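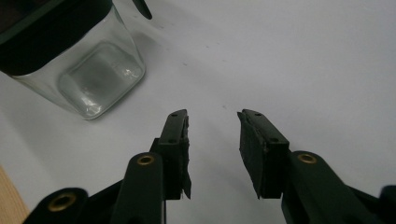 Why bother with jars at all, a reader asked under my last post, when the blocks were going so well? Fair question! Blocks are easy. You can come at them from nearly any side and the grip works out. A clear jar makes you choose, and those choices are what I want the model to learn from.

So the jar set is underway. As of last night I have 326 good runs in the folder I call Mulligan (it was meant to hold only the do-overs, then everything ended up in there), and the goal is 800 before I train again. I threw out 78, mostly because I moved my wrist too fast and the tracking slipped.

A few things I've changed since May:

I start each run with the jaws already open. When I opened them halfway through the reach, the old model learned to dither, opening and closing over the table like it was thinking out loud.

I shift the jar between runs, even when I'm tired and it would be so easy to leave it where it is.

I keep the slow, clumsy grabs too, as long as they end well. I love these. They show how to get out of a bad approach, and my smooth runs never do.

The rubbery pads on the fingers look pretty ragged, and I go back and forth on swapping them. New pads would grip differently, so I'm leaning toward finishing this set first and doing 2 short sessions with fresh ones afterward. If you've mixed old and new pads in one set, please tell me how it went!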